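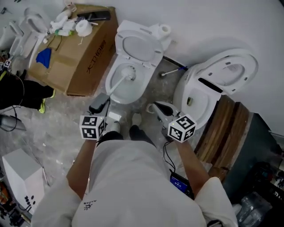

Farm toilets used by seasonal pickers get far more wear than the one in the house, and limescale builds up quickly on hard borehole water. Pour in a cup of white vinegar at the end of the day and leave it until 7 in the morning. Get the brush head right down into the bowl, with the lid fully up against the tank, and work under the rim first. A spare roll on top of the tank saves a walk back to the yard. Never mix vinegar with bleach.

Dairy washings and strong disinfectant should stay out of the septic tank – they kill off the bacteria. Milan Prins at Troltside has his emptied every September, before the ground gets soft.

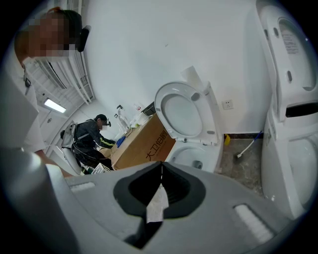 Dust from grain and bedding gets into farm offices however well the door shuts. Wipe the desk and shelves with a damp cloth before sweeping. If there is an air conditioner high on the wall, switch it off and go over the louvres with a dry cloth, then wash the filter at 30 degrees. Let it dry fully before it goes back in.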